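清空一个柜子需要多久

四月
文：半格抽屉
打印本文 | 用电子邮件发送

我原先给这件事留了一个下午。吃完午饭开始，喝下午茶之前结束，中间还打算听完一集播客。这个计划写在一张便条上，便条后来也被我在柜子底下找到了，和它同在一处的还有三年前的另一张便条，内容差不多，只是那次留的时间是一个上午。 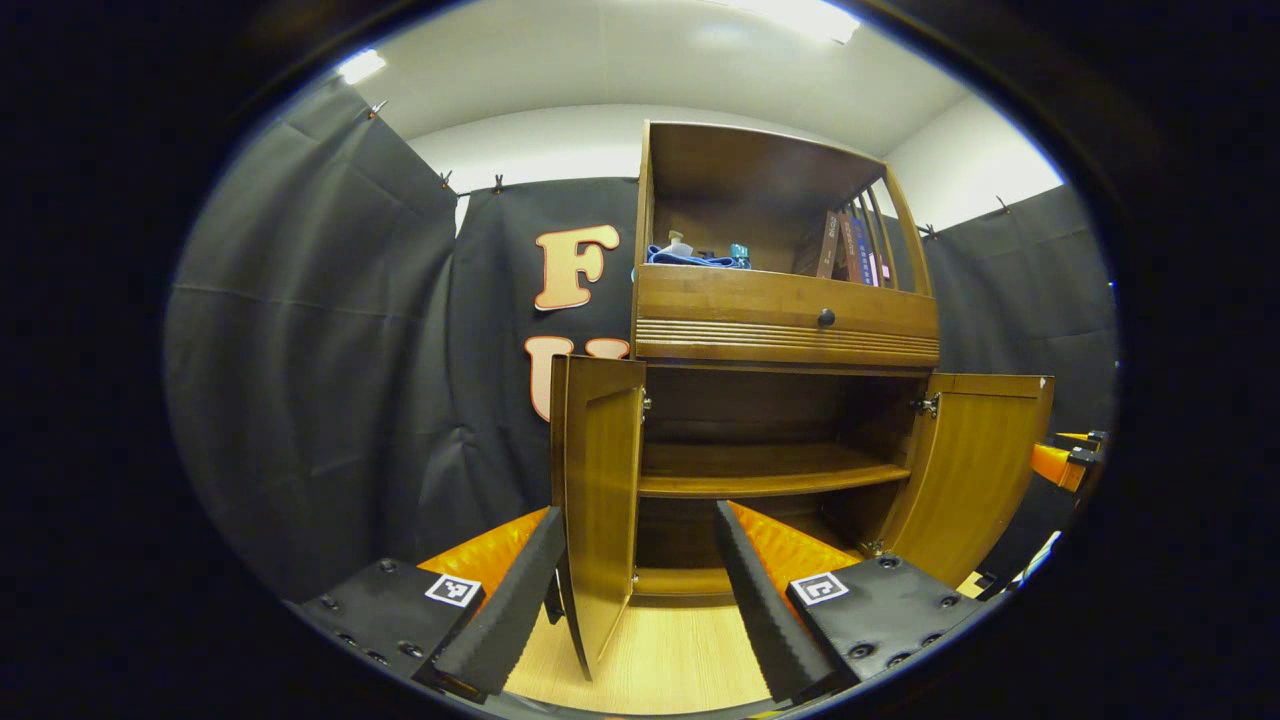

播客我听了十分钟。主持人刚讲到她去乡下外婆家摘杏子，我就在下面那层摸到一只袜子，于是把耳机摘了，因为这只袜子需要我全神贯注。它是羊毛的，灰色，左脚右脚不好说，家里没有任何一个人承认认识它。我丈夫看了一眼，说像他父亲的。他父亲从来没有在我们家脱过鞋。

先交代一下柜子的来历。它是我们搬到 Kidov 的第二个冬天买的，从一家叫 Lundgren 的旧货店，店开在从前的锯木厂里，进门要先经过一堆雪橇和一排没有玻璃的门框。我本来是去买台灯的。台灯有，灯罩上画着一群表情很苦的天鹅，我绕着它走了两圈，第二圈的时候就看见了柜子。蜂蜜颜色的木头，上面一格敞着，两边的侧板锯成弯弯的曲线，右边还立着一排细细的木栏杆，像给书准备的小阳台。中间一个抽屉，抽屉面上靠下的地方刻了一道道细横纹，正中一颗圆圆的深色拉手。再往下是两扇门。

我对我丈夫说，这个放在走廊正好。我丈夫说，走廊已经有一个鞋架、一个伞桶和他。

店主叫 Vidar Backlund，个子很高，说话时总看着你身后的某个地方，好像那里有一个更懂行的顾客。他开价一百五十，我说太贵，他说那你说。我这辈子不会还价，每次还价都像在给别人添麻烦，于是说了一个我自认为很有零有整、显得经过计算的数字：112。他沉默了很久，问我这个“2”是怎么来的。我说不出来。他大概被这个“2”打动了，或者是累了，总之成交，他还搭了我们一瓶叫 Kuvuvura 的木蜡油，只剩小半瓶，盖子拧不开。那瓶油我也在这次整理里找到了，盖子依然拧不开。

柜子运回家以后，有过一段光辉岁月。我记得很清楚，那时候下面两扇门里放的是桌布和床单，叠得方方正正，门一拉开，有股洗衣粉的味道。抽屉里是蜡烛、火柴、剪刀，各有各的位置。上面敞着的那格我放了一只陶碗，碗里什么都不放。我当时刚看了一本讲收纳的书，书里说每个家都应当有一处“留给眼睛休息的地方”。我的眼睛在那里休息了大约两个礼拜。

然后碗里有了一把钥匙。

钥匙是无辜的，人总得把钥匙放在什么地方。可是钥匙旁边很快有了一张停车票，停车票上面压了一颗从外套上掉下来的扣子，扣子等着被缝回去，等到那件外套都送了人。后来碗被拿去装樱桃，碗里的东西就地倒在了木板上，像潮水退了以后的海滩。从那以后，这个柜子就算开放给公众了。

我们家每个人对它的理解都不太一样。我丈夫认为它是一种邮局，你把东西放在上面，它自己会到该去的地方。女儿认为下面是仓库，上面是展厅，她的作品在展厅展出一段时间后会转入仓库，并且有权随时调阅。我认为那是“先放一下”的地方。“先放一下”这四个字我现在看见都有点发怵，我家至少有一半的东西是先放一下的，有几样已经先放了七年。

促使我动手的是一件很小的事。上个月我婆婆来住，晚上要找一块干净的桌布，我很有把握地说，在走廊柜子里，下面。她去拉门。左边那扇拉开了，右边那扇拉不开，里面有什么东西顶着。我婆婆是个讲道理的人，她没有用力，她蹲下来，往缝里看了看，然后站起来说，亲爱的，里面有一只眼睛在看我。

是一匹布做的马，我女儿幼儿园时缝的，另一只眼睛早掉了。马本身不大，它身后有一台坏掉的华夫饼机，一包圣诞节的彩灯，和一袋我以为已经种下去的郁金香球根。

婆婆什么都没说。她用我家的厨房毛巾铺了桌子，铺得很好看，四个角都垂得一样长。我坐在那张桌子边吃完了整顿饭，心里想的全是那匹马。

所以四月里的这天午后，家里人都出了门，我把伞桶挪开，垫了个靠垫坐到地上，把两扇门都打开了。

关于怎样整理柜子，我读过的东西足够拿一个学位。有一派主张全部倒出来，摊在地上，让你看见自己的罪过。有一派主张每天只处理十分钟，细水长流。还有一派，是我同事借给我的一本册子，叫《Irenari 居家法》，主张在开始之前先给柜子写一封信。我试着写了。“亲爱的柜子”，写到这里我抬起头，想到邻居要是从门上的玻璃往里看，会看见一个中年妇女坐在地上给家具写信，就把纸翻过来，在背面列了购物清单。清单列得很顺利：鸡蛋，洗碗海绵，灯泡。

最后我用的是我母亲的办法，她没有给它起过名字。办法是：拿出来一样，骂一句，决定它去哪儿，再拿下一样。骂的那一句很重要，省不得。

华夫饼机，去回收站。它在一个星期天的早晨冒过一股蓝烟，我们都说可惜了，然后把它洗得干干净净收进柜子，仿佛它只是需要休养。

彩灯，插上试了试，亮了一半。亮一半的彩灯是世界上最难处理的东西，全不亮的可以扔，全亮的可以留，亮一半的让你觉得只要找出那颗坏灯泡，一切就会好起来。我在地上一颗一颗地拧了很长时间，拧到后来剩下的那一半也灭了。好，扔。

郁金香球根。我打开纸袋，里面的东西已经介于洋葱皮和灰尘之间。有一颗居然还硬硬的，顶上冒出一点白白的尖。我很惭愧地把它种到阳台的花盆里去了，种的时候不合时令，它长不长得出来全看它自己的脾气，我没有资格提要求。

桌布找到了，在最底下，一共几块我不想说，反正比我们家请客的次数多。其中一块上有块红酒渍，形状很像一个我说不上名字的半岛。当年我婆婆告诉我撒盐，我母亲告诉我倒白葡萄酒，我两样都做了，于是得到一块腌过的半岛。这块布我每次都想剪了当抹布，每次剪刀拿在手里又觉得它毕竟是亚麻的。这回我没有剪，但我把它挪到了放抹布的那个篮子里，让它先适应一下身份。

再往里是游戏。一副缺了黑桃的扑克，一盒拼图，盒面上写着五百片，里面的东西看体积就不像。一盘我女儿自己画的棋，规则写在背面，第一条是“我先走”，第二条是“如果妈妈赢了就再来一次”。这盘棋我留下了，放进她房间的书桌抽屉，她以后跟别人谈恋爱的时候，对方有权看到这份文件。

还有一只信封，里面有 50 块钱，崭新的，对折过一次。信封上是我自己的字：“急用”。我坐在那儿很认真地回想，那是一件什么样的急事，会让人先想到要到走廊的柜子里，越过一匹马和一台华夫饼机，去拿五十块钱。想不起来。我把钱装进口袋，下午晚些时候买了一块奶油蛋糕和那三样清单上的东西，灯泡买错了口径。

抽屉是另一回事。抽屉我本来以为会快，它那么浅，能装什么呢。我拉住那颗拉手往外一带，抽屉出来一半，卡住了，这是老毛病，天一潮它就这样，要一边往上抬一边往左让，再说几句好话。Vidar Backlund 当年给我示范过，他两根手指一勾就开了，还说这抽屉“很听话”。我后来觉得它听的可能只是他的话。

我们家的抽屉里住着电池。用过的和没用过的住在一起，互相之间看不出差别，像某种平等社会。我丈夫的判断方法是把电池往桌上一竖，轻轻往下墩，说有电的不弹，没电的会弹。他说这是科学。我墩了一会儿，全都弹，连我还没拆封的那两节也弹。后来是楼下的老太太借给我一个小仪表，一测，抽屉里的电池大部分还好好的，我们这几年却一直在买新的。我把这个结果告诉我丈夫，他说，那是你墩的手法不对。

除了电池，还有说明书。洗碗机的，吸尘器的，一个我们从来没有拥有过的电饭锅的。有一本说明书讲的是怎样安装一排挂钩，四种语言，挂钩本身大概还在五金店里。还有橡皮筋，橡皮筋到了一定年纪会粘在木头上，揭下来留一条褐色的印子，像谁在抽屉底画了一条蚯蚓。我用指甲刮，用湿布擦，最后在上面铺了张纸。纸是好东西。

钥匙我单独说一下。抽屉深处有一把小钥匙，黄铜的，拴着一截红线。我把家里所有带锁的东西都试了一遍：首饰盒，行李箱，女儿的日记本（她不在家，我只试了锁，没有看，这一点请务必相信我），地下室的挂锁，甚至试了自行车。都不是。按理该扔，可是一把钥匙扔掉的当天晚上，它的锁就会出现，这个我有过教训，是关于一只旧皮箱和一位锁匠的，锁匠收的钱比皮箱贵得多。所以钥匙又回到了抽屉里。红线我换成了新的，算是做了点工作。

到三点多钟，我女儿放学回来，在我身后站了一会儿。

“你在搬家吗？”

我说我在整理。

她看了看地板。我们家地板颜色浅，什么掉在上面都一清二楚，平时我常为此后悔，那天更甚。她跨过桌布，跨过说明书，像过一条有石头的小河，走到马跟前，把它抱起来，问是谁把它放在地上的。我说它在柜子里关了好几年。她说那它是自己愿意的，它在里面上班。

“它上什么班？”

“看门。”

我想起我婆婆蹲在柜子前面的样子，不得不承认它干得不错。

马于是跟她回了房间。十分钟以后她又把它送了回来，说它想念工作。我们谈判了一阵，结果是马可以在鞋架上上班，那里视野更好，来的人也更多。它现在就坐在那儿，一只眼睛对着大门，邮递员上回来送包裹，递笔给我的时候一直看着它。

上面敞着的那一格我留到最后，结果那一格基本没有整理。这需要解释，至少我丈夫认为需要解释。他晚上回来，见下面清出来了，很是夸了几句，然后指着上面问，这个呢。

上面有一块蓝布，揉成一团。我说那是我擦柜子用的。他说你擦完了吗。我说快了。他说那它什么时候走。我觉得这个问题问得很没有同情心，一块布刚刚劳动完，总得让它躺一躺。何况我还打算再擦一遍，用那瓶打不开的木蜡油，等我打开它以后。

布后面站着一只小白瓶子，盖子颜色很浅。里面是我的护手霜，快用完了，我放在那里是为了出门前抹一下。这个安排非常合理，唯一的毛病是我出门前从来想不起来，总是到了车站，手伸进手套里，干得沙沙响，才想起走廊柜子上有瓶护手霜。有人会说那就放到包里去。放到包里的那瓶我也有，在包里我也想不起来。

布右边那只蓝绿色的小盒子，是我从厨房拿过来的，原先装茶叶，闻着还有点茶味。我把从碗里倒出来的那些扣子收在里面了，停车票不收，停车票撕了。我有好几次动念要把扣子分一分类，大的小的，木头的塑料的，后来我看着它们在盒子里滚来滚去，觉得人到了一定岁数应当允许一些东西混着放。我母亲也有一盒扣子，我小时候发烧不去上学，就被允许在床上玩那盒扣子，把它们排成队伍，给它们取名字，有一颗墨绿色带金边的总是当女王。她去世以后，盒子归了我姐姐，我姐姐说她没有见过什么墨绿色的扣子。我们为这颗扣子在电话里很客气地争了半个小时。

再往右，靠着那排木栏杆的，是书。暗红的，棕的，蓝的，都是旧书脊，站得笔直，是全柜子里最有纪律的一群。我得坦白，它们最初是因为颜色和柜子般配才被选到这里来的。我知道爱书的人听到这话要摇头。我自己也爱书，我爱的那些都在床头，封面卷了边，夹着超市的小票。走廊里的这一排是替我们家见客的，客人脱鞋的时候一抬头，看见暗红和棕色，心里就会对这家人的晚间生活产生一些误会。

不过有一本我那天真的抽出来看了。是一本讲果树嫁接的，从前的主人在空白处用铅笔写了很多字，写得很小，脾气很大。书上说春天嫁接成活率最高，他在旁边写：“胡说。”书上说应在接口处涂蜡，他写：“涂了。死了。”再往后翻，有一页只画了一棵很小的树，树下写着一个苹果的品种名，后面打了一个勾。我坐在地上把整章都看完了，腿麻得站不起来，蛋糕店差点关门。我家没有果树，阳台上有一颗来历不明的郁金香球根。

那天晚上我还做了一件多余的事，就是修门。右边那扇门的合页一直有点松，门开到一半会自己往回走，走得很慢，像一个想告辞又不好意思开口的客人。我找来螺丝刀，紧了一圈，门不往回走了。我很得意，叫我丈夫来看。他推了一下，说现在关不上了。我松了半圈，关得上，也往回走。又紧了四分之一圈。就这样我和一颗螺丝来来回回，到九点钟，终于把它调到了和原来完全一样的程度。洗手的时候我看见手心里压出了一个螺丝刀柄的印子，第二天早上才消。

现在说说空出来的地方。下面那块搁板，前沿是磨圆的，我以前居然没有发现，那么多年它前面总挡着东西。手放上去滑滑的，不知是做的时候就磨成这样，还是从前那家人常年从这里拿盘子，给拿圆了。我倾向于后一种，虽然没有任何根据。搁板底下那一块又深又暗，空着的时候像柜子张着嘴，要说什么又忘了。

我丈夫问那里打算放什么。我说什么也不放。他说，哦，给眼睛休息的。他记性在这种事情上特别好。

桌布洗过了，熨了一半，熨的那一半放回了搁板上，另一半在洗衣间等着，先放一下。门我让它关着。

有几位读者上次留言问我，像这种旧柜子买回来要怎么清理，我顺便答一下，虽然我实在算不上榜样。我是用拧得很干的布先擦一遍，再用干布擦一遍，角落里用旧牙刷。抽屉拿出来，把滑道上的灰刷掉，在滑道上抹一点白蜡烛，我们家的抽屉抹完以后好了三天，第四天下雨。门里面常有一股陈味，我母亲会放一块香皂，我放过咖啡粉，效果是柜子闻起来像一个喝咖啡的陈旧的人。最有用的还是把门敞开，让它敞上一两天，代价是家里每个人都会在那扇门上撞一次小腿，撞完会说一句话，说什么因人而异。

也有人问 Lundgren 还开不开。开着，我上礼拜刚去过，是去送那台华夫饼机的，回收站不收，说要先拆掉电线，我想起 Vidar Backlund 门口常年坐着一个修电器的老先生。老先生不在，Vidar 收下了，把它和那些雪橇摆在一起。我说它冒过烟。他看着我身后的某个地方说，东西多少都冒过一点烟的。我问他木蜡油的盖子怎么拧，他说用热水泡。我回家泡了，盖子开了，里面是干的。

临走时我又看见了那盏天鹅台灯，还在原处，还是那群很苦的天鹅，价钱倒是降了。我在它前面站了一会儿，想了想走廊，想了想柜子上面那一格，蓝布要是挪走，小白瓶往里推一推，好像也不是完全放不下。

我丈夫看到这里大概会来找我谈话。灯在车的后备箱里，等他下楼扔垃圾的时候我再拿上来。

打印本文 | 用电子邮件发送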